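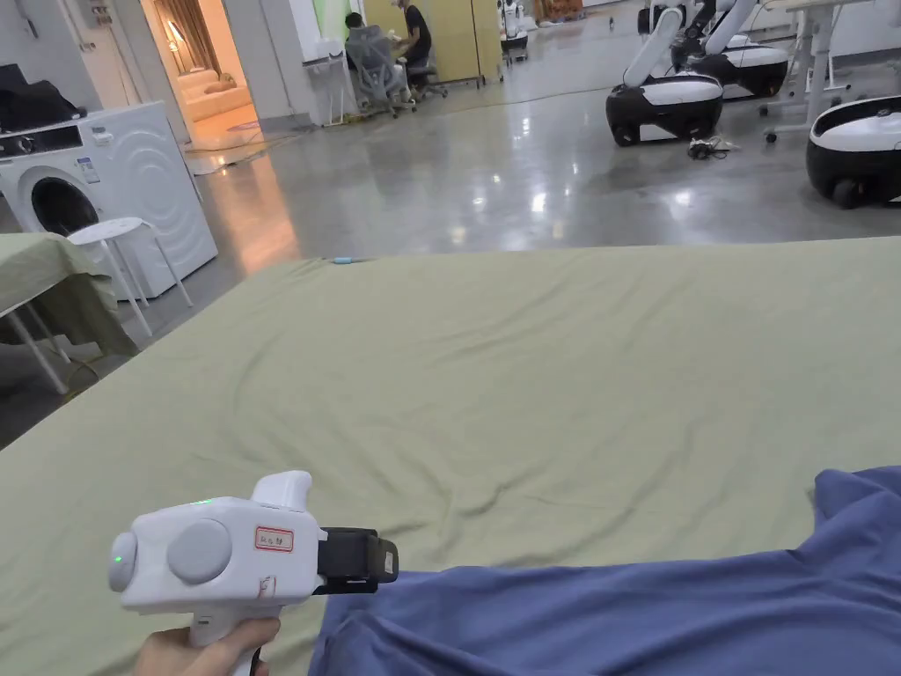

4 min read

Nov 11, 2021
Notebook, handheld gripper work, cloth handling. Rules for the floor, second go.

Adebayo asked for the rules in one place before the Loten people come in December. Writing them as I go, between runs, so not tidy. Shout if something is wrong.

Today: blue cloth on the green-sheeted bed. Pick, lift, lay down. 52 runs logged, 16 thrown out. Too many. Went through the 16 before lunch and nearly all are our fault, not the kit's. Started before the light check, or hand shifted on the grip half way, or somebody talking to the operator.

So.

1. Before picking up the gripper
Green light on the end cap, green light on the top edge. Both. One is not enough. If either is off or any other colour, put it down, write the time, get another unit. No tapping it, no "it'll come back".
Jaw clear of threads. The terry cloths shed and the lint packs in behind the clamp.
Label readable. The red pen rubs off with hand cream and alcohol wipes, redo it the same day. Log goes by label and two units with no readable label cost us an afternoon last week.

2. Holding it
Whole hand round the handle. Fingers stay behind the jaw at all times, also when it is "only" being shown to a visitor. Jaw force is low but it will still nip and there's a line in the accident book to prove it.
Don't carry it by the knob on top. Knob is for steadying, not lifting.
Strap or lead hanging down: tuck it before starting. Catches on the cloth and pulls the fold out.

3. Cloth
Drop it, don't arrange it. If you lay it out nicely the runs all look the same and Benjelloun will send them back again, quite rightly.
Same cloth no more than ten minutes, then swap.
Sheet pulled roughly flat between runs. Small wrinkles fine. Nothing else on the bed. Checked one clip after the fact and there was a little blue thing up by the far edge, pen or a clip or something. Doesn't touch the task but it is still a stray object and the rule is the rule. Marked as "minor", kept the run. Adebayo wants to know if minor should exist as a category at all. I say yes. To be argued.

4. Floor
This is the one we are bad at.
Parked robots: motors off, arm in rest pose, E-stop pressed. Pressed, not "within reach". The sheet on the wall said within reach untill this morning, I've crossed it out.
Park behind the line, bases not touching. Far side is getting tight when the Ukau base comes back from repair, need to think where it goes.
Cables: nothing loose across a walking route. The orangey one by the doorway needs a cover strip. The black tangle next to the middle base needs coiling or putting away. Have asked twice. Will do it myself after this.
Stool goes under or against something when nobody is on it. Operators walk backwards when following cloth, they don't look.

5. People
Sitting and working at the desks at the back is ok during handheld runs. Not ok once a mobile base is live, then everyone is out of the marked area or standing with the person holding the stop. No exceptions for quick questions.
One person calls start and stop. Same person for the whole block.
Faces in the background: get blurred before anything leaves the building. Zeltlow script does this but it misses people from behind and people in caps, so check by eye.

6. Stopping
Anyone can call it. No explaining needed till afterwards. Run gets marked S, does not count against operator. If we start counting stops against people they'll stop calling them.

7. Logging
Bad run gets written down there and then, with why. Not at the end of the day from memory. I did this on the first block and could not say what was wrong with 2 of them.
Target is 3,000 kept runs for this cloth set. Please don't rush to hit it with rubbish.

Open:
- cover strip, who orders
- minor category, see above
- battery swap rule, nothing written at all yet
- does the rest pose for the tubular arm count as safe with the base on a slope? floor is flat here but Loten's isn't
- wipes that don't eat the pen

Afternoon block starts once the cables are done. Adebayo calling, me on the gripper.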